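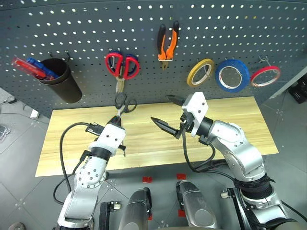
Left arm with the small black-handled scissors, right arm open. Pegboard behind with the tape on the right half.

Two-arm pegboard cell – wrist cable routing and hook spacing
Posted by Teodoro Bautista, Tue 19 November

OK, I've finally got this cell to a point where I want to show it off and also get yelled at a little. Both arms on one bench, tools hung on perforated board, and the job is moving tools to and from the hooks. The small scissors are my favorite test piece because the loops are so awkward. I love this thing!

Setup notes for anyone building something close to it. The board is bolted to its own frame (I call the frame Grustholm, long story) and doesn't touch the table at all. I home both arms, run the fingers open and closed 18 times with nothing in them, then check the wrist screws before I load a program. Cycle counter says 1,139 since I changed the finger pads in October and the pads still feel grippy.

What I want opinions on is the cables. Each one leaves the module at the wrist, makes a free loop over the front of the table and comes back to the arm lower down. It works, but I'm not in love with it.

pegleg_42
Great looking cell! The loops would be my first fix. The left one hangs past the front edge of the table, and sooner or later you're going to drag it over that corner on a low move. Put a strap halfway up the big link and leave a hand's width of slack at the wrist, no more.

marrow_b
Disagree with pegleg. I strapped mine tight on the link and killed a connector in five weeks. Wrist roll needs more slack than you think, and the connector pays for it when you guess wrong. A big lazy loop looks messy but it's kind to the plug. What's your roll limit set to?

Teodoro Bautista
Not limited at all right now, which I suppose answers that. The right arm already has a thick black band around it down low and the cable goes over toward that. I could move the band up and try a middle version. Pegleg's corner worry is fair though – there's a shiny spot on the jacket of the left cable, now that I've gone and felt along it.

pegleg_42
Shiny spot = rub. Swap it before you do anything else, then argue with marrow about slack.

Lina K
Can we talk about the hooks? I'm so jealous of the board but I'd hate to teach on it. That cup with the tools leaning out is hanging at a tilt, and the yellow tape is tilted too. If the hooks have any play your taught points are worth nothing by the afternoon. I pin every hook from behind with a washer and a drop of thread lock and re-teach once. After that it's a dream.

Teodoro Bautista
The cup is my own bodge and it wanders, yes. The pliers never move, they sit down through a wire holder and that one is rock solid. I'd happily buy more of those holders if I could remember where I got it!

marrow_b
Check the Pullik drawer inserts, they do a wire one that fits most perforated board. And Lina, I wouldn't pin the tape hooks. A little give saves your fingers when you come in a hair low. I'd rather re-teach than replace tips.

Lina K
You come in low because the hook moved, marrow. Pin it and you won't come in low.

marrow_b
Ha. We've had this exact fight in the Vetine thread. I'm still not pinning mine.

drillpress_dan
Side question, are you picking the scissors up by the loops or the blades? Mine twist every single time I grab a loop.

Teodoro Bautista
Low, on the short silver part under the loops, with the loops standing up. I gave up on grabbing a loop after a whole evening of twisting. Close slow, wait a beat, then lift.

drillpress_dan
Trying that tonight, thanks! What about the big red-handled pair?

Teodoro Bautista
Next on the list, after the cable. I've ordered two so there's a spare, and I'll shift the band on the right arm while I've got the tools out. Lina, what size washer are you using behind the board?

Lina K
Whatever covers the hole with a bit to spare, take a hook to the store and try a few. Do the cup first.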